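Hundbridge Toy Library - Frequently Asked Questions

Updated March 2015

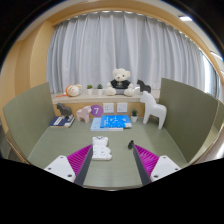

A white toy and a small black piece on a green tabletop.

Who can join?
Anyone living in Hundbridge or Drornlow with a child under eight. Grandparents and foster parents can have their own card.

How much does it cost?
Membership is $24 a year per family. There is no charge per toy.

How many toys can I take home?
Up to 3 at a time, for 26 days. You can renew once by phone unless another family has asked for the toy.

What if a piece goes missing?
Tell us when you bring the toy back. Small parts often turn up later - please check under the car seats. We only charge if the toy can't be used without the piece.

Do I need to clean toys before returning them?
Wipe hard toys with warm soapy water and let them dry. Do not put them in the dishwasher. Leave cloth toys to us.

Do you take donations?
Yes, if the toy is complete and has no loose paint. We have nearly 80 puzzles and can't take any more until April.

Where do I return toys after hours?
Use the drop box at the Warrier Street door. Large items must come to the desk.

Who do I contact about a late fee?
Ask for Pauline Ashworth at the desk.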